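About Jestum

We started Jestum because of a pillowcase! Iqra Afridi and Kyung-tae Shin were trying to get a gripper to fold one, the gripper kept dropping it, and by two in the morning they had decided that household cloth was the most interesting problem in robotics. We still think so. Sheets, towels, T-shirts, socks with holes in them – we love the lot.

Our hall is one big open room, with desks at one end and beds, tables and cupboards set out wherever there's space. People learn a job by hand first, and then the machines have a go.

In February we had our worst day. A finger jammed shut on a duvet cover during a test, the arm carried on pulling, and the stop button on that station did nothing. Hae-won Koo got to the mains switch quickly and no one was hurt, but a bedside table went over and so did our confidence (for a bit).

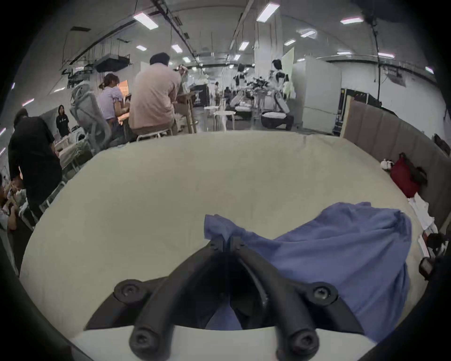

Man-lok Ko took the station to pieces that same evening and found a worn cable behind the button. The jam was a separate fault, a screw that had worked loose and let one finger sit crooked. Two small things, and we'd missed both of them.

So we stopped everything for 14 days and went through the whole place. We tested 40 stop buttons and replaced 2. Every gripper now gets its screws checked before the first job of the morning, and any arm that feels a sudden pull lets go and waits for a person. Si-woo Bae keeps the fault log, which is up to 122 entries, and anyone can add to it, including visitors. Please do if you spot something!

We read the log out together over lunch, and it's often the liveliest part of the week. Come and join us for one. The kettle is by the side door.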